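Bandeja beige con conejo: opinión después de un invierno de uso

La compré en Rendulside, en la sección de menaje, un lunes que había entrado a por bayetas. Buscaba una bandeja para los desayunos en la mesa blanca de la cocina y para llevar la merienda al salón sin hacer tres viajes. La uso desde noviembre casi a diario, así que ya puedo opinar.

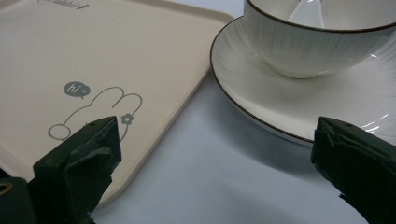
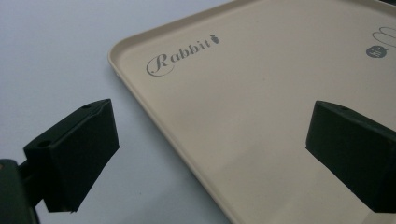
Empiezo por el acabado. Es de plástico mate, de un beige cálido que según la luz tira a rosado, y eso se agradece cuando la tienes a la vista todo el día. Las bandejas brillantes que he tenido se llenaban de rayas visibles en un mes. El dibujo va impreso en gris: un conejo hecho solo con línea, con una florecita junto a la oreja y un bocadillo que dice «hi~», y cerca del borde la palabra «Rabbit» con una zanahoria pequeña detrás. A mí estos motivos me suelen cansar pronto. Este lo aguanto bien porque es de un solo color y deja casi toda la superficie lisa. Mi hija de seis años, en cambio, coloca siempre su tazón encima del conejo y protesta si se lo tapa otro.

El reborde es bajo. Esto tiene dos consecuencias. La buena es que se puede arrastrar un plato hasta el canto y sacarlo sin levantarlo mucho, y que la bandeja se limpia de una pasada, sin rincones donde se acumulen migas. La mala es que no sirve para contener un derrame serio. Un chorrito de café se queda dentro. Un vaso de leche entero, no, y lo sé porque lo hemos probado dos veces sin querer. Si en casa hay niños pequeños que comen en el sofá, yo buscaría una con la pared más alta.

No tiene asas. Se coge por el canto, metiendo los dedos por debajo, y al principio cuesta un poco levantarla de una mesa lisa. Al final uno la desliza hasta el filo de la mesa y la agarra desde ahí. Con peso moderado va bien. Con la tetera llena, cuatro tazas y el azucarero ya noto que cede algo por el centro, y prefiero hacer dos viajes.

Sobre el peso: la puse en la báscula de cocina y marcó 371 gramos. Es poco para lo que ocupa. Mi bandeja anterior, una Cundham de madera que heredé de mi suegra, era bastante más pesada y mucho más estable, pero había que secarla enseguida y se le levantó el barniz en una esquina. Aquella no la tiré, está en la terraza con las macetas de albahaca.

Limpieza. La lavo a mano con agua templada, jabón y la parte suave del estropajo. La etiqueta que traía pegada decía que no se metiera en el lavavajillas, y de todos modos en el mío no cabe. Las manchas de té salen sin problema el mismo día. La cúrcuma dejó un cerco amarillento que tardó una semana de lavados en irse – ahora pongo un plato debajo del bote de especias y listo. El gris del dibujo sigue igual que cuando la compré. En la parte lisa hay unas marcas finas de arrastrar tazas sin esmaltar por la base, que solo se notan con el sol de la mañana entrando de lado.

Otra cosa que conviene saber es que resbala. Por dentro es lisa y, si la inclinas al abrir una puerta con el codo, las tazas se van todas al mismo lado. Lo he resuelto con un trozo de malla antideslizante de la marca Prera, que venden en rollo de 90 centímetros y se corta con tijera. Queda menos bonita porque tapa el conejo, de modo que la malla la pongo solo cuando subo el desayuno por la escalera.

En cuanto al precio, me parece correcto. Mi cuñado Alaric Iwasaki vio una parecida en Tanasarn, algo más barata y en color verde, pero no tenía dibujo y le pareció más fina. Él acabó comprando esa para el taller, donde la usa para tornillos y cables, y no tiene queja.

¿La volvería a comprar? Sí, para desayunos y meriendas de dos personas, o para tener recogidas en la encimera las cosas del café. Para servir una comida completa o para cargarla mucho, no. Le pondría un siete y medio. Con unas asas y algo de agarre por dentro le daría el nueve sin pensarlo mucho.

Edito en abril: sigue plana, apoya bien en las cuatro esquinas y no baila encima de la mesa.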